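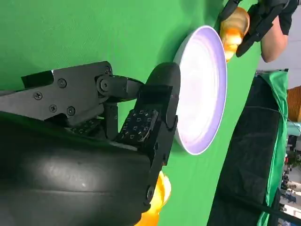 Forum > Heating and Plumbing > Underfloor > Flow balancing on a long loop

Posted by Danish Arain, May, 21:40

I have a Drovau manifold with six loops. Five of them balance without trouble. The sixth serves the back bedroom and is much longer than the rest, 16 mm pipe throughout. With its valve fully open and the others throttled it still returns 9 degrees below flow. Pump is a Horkosent on constant pressure. Floor area of that loop is small, but the pipe runs down the hall and back first. Is it worth going up a pump setting?

stopcock_ken
How long is the loop? If it's over 100 m you are past what most people would lay in that size.

Danish Arain
Drawing says 118 m. I didn't lay it.

Detlef Pfeiffer
Then your pressure drop is the problem. Resistance goes up with length, and faster than that with flow, so the last bit of flow is expensive. I would leave the pump alone and throttle the short loops further. What flow do the gauges show?

Danish Arain
1.4 l/min on the long one, between 2 and 2.5 on the others.

Detlef Pfeiffer
The others are too high. Bring them to 1.2 and read again after a day. The screed is slow - don't chase it hourly.

marl_pit
Disagree about the pump. Constant pressure at the lowest setting gives you very little head at the manifold. One step up costs around 200 kWh a year at worst and you stop fiddling.

Detlef Pfeiffer
It won't be anything like 200. That would be a 23 W increase running all year, and the heating is off for half of it. My objection is noise in the short loops.

marl_pit
Fair on the kWh. I've never had noise on that setting though.

stopcock_ken
Has the long loop been purged on its own? Mine had air in it for a whole winter and read much like yours.

Danish Arain
Not separately. I'll close the other five and flush it first, then set the short ones to 1.2. Pump stays where it is for now.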